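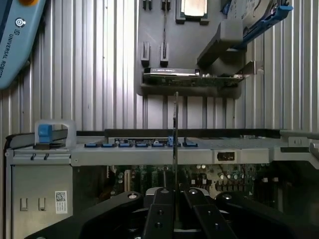
3 July 2020

Back at the desk after a week of not touching the manuscript, and I've finally got chapter two to stop wobbling. Notes so I remember what I did, and so Rafia can tell me where I went wrong.

Working title is still Grunelix, which I know everyone hates. It's the name of the town, it stays for now. The draft stands at 128 pages and I'd like it under 400 when the whole thing is done, because the last one ran long and I spent the entire winter cutting it.

Main problem today was the Harkomov sisters. They both talk like me. I read their kitchen argument out loud, swapped the names over, and it made no difference whatsoever! So I went through and gave the older one short sentences and no questions at all. She never asks anybody anything. The younger one asks things all the time and doesn't wait for the answer. It's a cheap trick but the argument reads much better, and I found out along the way that the older one already knows about the letter (I had her finding it in chapter 9, so that's a job for later).

Second problem, the leaving scene. I wrote it three years ago more or less straight from my own diary, and it shows. Too much explaining. The reader gets a whole page on what the congregation believes before anyone has even got their coat on. Cut 22 lines. Moved the bit about the hymn numbers to the bus ride, where she has time to think about it. I kept the grandmother's gloves even though they don't do anything yet, I just like them.

Rafia Arain read the old version in the workshop and wrote "who is she angry at?" in the margin, twice. I grumbled about it at the time. She was right, the anger was all mine and it was landing on the uncle, who is a perfectly decent man and only in the scene to drive the car. He's nicer now. He offers her a sandwich.

Short story pile: "Sunico" came back from the second magazine with a kind note, they liked the opening and lost interest once the ferry docks. Fair enough, so did I. Will try starting it on the ferry and ending it there, and drop the hotel completely. "The Ó Conaill Tapes" I haven't looked at. I keep saying I'll redo it as letters and then I remember how much I dislike reading stories in letters.

Reading: gave up on the big book about memory, too many footnotes for my bedtime brain. Went back to ghost stories and slept fine.

To do before we swap pages again:
fix the letter in chapter 9
find out what year the bus route changed
read the leaving scene out loud, all of it, standing up
ask Rafia if she still wants to trade full drafts in September

Stopped mid-paragraph at the bus station so there's something easy to pick up tomorrow. Next line is the driver's.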